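Filed under: Airlines & Routes > Regional > News in Brief

Endora drops the noon Kiltico flight and puts a bigger plane on the mornings

Well, it's happened. Endora has confirmed that its midday flight between Bitar and Kiltico goes from the end of September, and I've had my inbox full of it since breakfast. I've been flying that route on and off for longer than I'd like to admit (my sister moved out to Kiltico and never came back, sensible woman), so forgive me if I get a bit carried away with what is, for most of the world, a very small piece of airline news.

The short version first. At the moment there are three flights each way, morning, noon and evening, all on the little 33-seaters. From the new timetable there'll be two. The evening one stays as it is, and the morning one goes over to a larger turboprop that Endora is taking on lease from Binel, the same outfit that already looks after the airline's maintenance. The morning departure from Bitar moves to 7 am, twenty minutes earlier than now, which will not please anybody who has to get there from the far side of the estuary.

The airline says the noon flight has been going out half empty for two winters. I can believe it. I've had a row to myself on it more than once, and very nice it was too, with my coat on one seat and my sandwiches on the other! But half empty in February isn't the same as half empty in July, and the statement sent out this morning doesn't split the figures by season. I asked for them. I was told they'd be "looked at", so we'll see.

What the statement does say is that the larger aircraft means more seats on the route over a week than there are now, even with a flight gone. Fair enough, if the seats are at the time of day you want to travel. If you've got a hospital appointment in Bitar at two in the afternoon, you'll now be sitting about from breakfast time, and then you'll be sitting about again until the evening flight home. People in Kiltico have been saying this to me all day and I think they've got a point.

Fares next. The resident ten-trip book stays, which is a relief, and goes up to 779 when the new timetable starts. Books bought before then can be used until they run out, at no extra charge. I checked that bit twice with the ticket desk, as last time the rules changed a lot of us got caught out. Bags stay the same. Bikes still have to be booked ahead, and there'll be room for more of them on the big plane, so that's one cheer from the cycling lot.

There's been a petition going round Kiltico as well, on paper and in the shop, and it had passed 400 names when I rang at lunchtime. It asks for the noon flight to be kept for the summer months only, which strikes me as a decent compromise. Endora told me it would read anything sent in before the timetable is signed off, though it wouldn't say whether there was any real chance of a change.
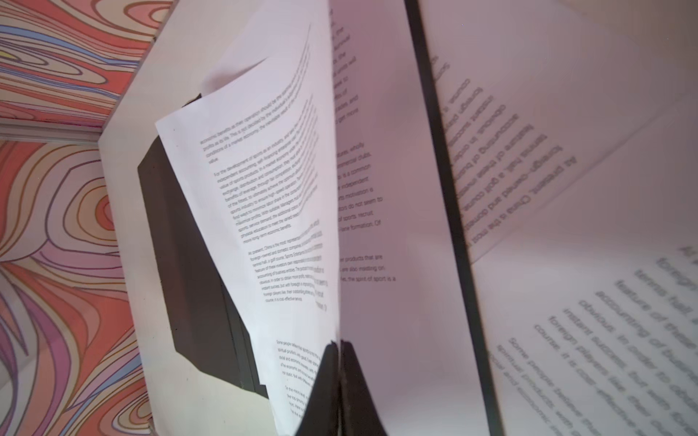 Then there's the runway question. The bigger turboprop needs a bit more length than the 33-seaters, and Kiltico isn't exactly generous in that department. The airport says it's long enough and always has been, and that the same type dropped in there for charter work years back without any bother. My own memory agrees, for what that's worth. I do remember one coming in sideways in a crosswind while we all stood at the fence with our mouths open, but it got down fine and everyone had a cup of tea afterwards.

Crew jobs are safe, according to the airline, with the noon crews moving over to the early flight once they've done their training on the new type. The café at Bitar is less sure of itself, as the midday passengers were a good part of its trade, and it may close between ten and four. I'd be sorry about that. It does a proper bacon roll.

If you're already booked on a noon flight after the change, you'll be offered the morning or the evening instead, or your money back. Emails are meant to go out shortly. If you booked by phone, ring them, don't wait.

I'll add to this when I hear about the summer figures.

Comments (4)

islandhopper62
The 7 am is no use to me at all, first bus doesn't get to the terminal till ten past. Has anyone asked the bus company?

Marshgate
Good piece. I think the bigger plane is overdue, I'm six foot four and those 33-seaters are murder on the knees.

tealights
Signed it in the shop yesterday. Summer only would suit us fine, we hardly travel in winter anyway.

noonflyer
Do the old ten-trip books still work on the evening flight? Mine says "off-peak" on the front and I never know what they mean by that.

Contact the newsdesk | Advertise | Privacy | © All rights reserved | Back to top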